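Local News | Food & Community | Tags: kitchens, families, things to do

Search this site Enter keyword Go

Holmgren's shared kitchen opens its doors for the summer

July 16, 2019

Holmgren has a community kitchen again, and what a kitchen it is! The old Erkimton bakery on the canal side, dark for the better part of three years, opened on schedule this week with six cooking stations, a long baking bench and a pantry that anyone with a town library card can use. By midmorning the line for a first look ran past the hardware store, and the smell of onions in butter had made it most of the way to the bus stop.

The project is run by Gestora, the neighborhood food group that started out handing over soup from a church porch. It raised money through bake sales, a winter raffle and a very muddy fun run, and 1347 people chipped in along the way. Most gave small amounts. One family gave a chest freezer, which now has pride of place by the back door and is already full of rhubarb.

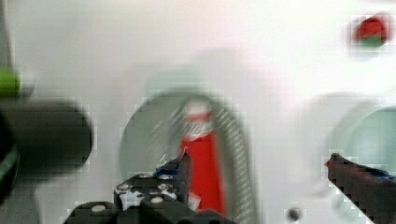 Something red and upright against a mostly white surface.

Stations can be booked in blocks of 60 minutes, and two blocks can be joined together for slow dishes or big batches. There's no charge for the first visit. After that it costs less than a sandwich, and the fee covers oil, salt, flour, spices and dish soap. Cooks bring the rest and take home what they make, though the long table by the window is there for people who would like to sit down and share. On opening day it was packed from noon on, with bean stew at one end and plum dumplings at the other — and a good deal of traffic between the two.

Families get the mornings. Children's sessions start with washing, peeling and stirring, then move on to flatbreads, which can be shaped any way at all and still come out tasting great. Little ones who aren't ready for the stove can play at cooking while the grown-ups get on with lunch. Older kids can sign up for a course that ends with them planning and cooking a whole dinner, shopping list included.
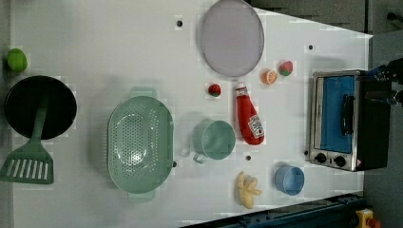

Another reader, Jurkden resident by her own account, wrote in to ask that evenings not be forgotten, as the last block now ends before many shift workers get home, and she would gladly trade a morning at the stove for one late night a week. Gestora says it has heard the same from plenty of others. A late session will be tried out in August, and if the stations fill up it will stay on the schedule through the fall.

The building itself deserves a visit. The bakery's brick ovens were beyond saving, but one oven door has been cleaned up and hung over the entrance, and the old delivery hatch is now where you pick up your apron. The floor had to come up completely. Underneath was a layer of 2000 hand-cut tiles, and nearly all of them were good enough to go back down in the hallway. They are a soft brick color with thumbprints baked into a few, so look down as you walk in! 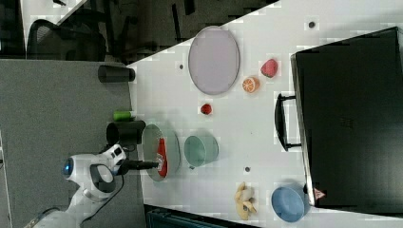
Preserving is the part of the program we're most excited about. Gardens in Holmgren are about to tip over into glut season, and the kitchen has set a goal of filling 1000 jars before the first frost. Beans and cucumbers come first, then tomatoes, then peppers once they have turned as glossy and red as the long object on the clear plate. Bring clean jars with lids that fit, and bring more produce than you think you need, as it shrinks quite a bit in the pot. Each batch is labeled and split, with half going home with the cook and half to the Gestora pantry for the winter.

The kitchen is open every morning and afternoon through the end of the summer. Bookings are taken at the front desk or by phone, and the preserving sessions are filling quickly. Parking is tight along the canal, but the Jurkden bus stops two minutes away and there are plenty of bike racks in the yard.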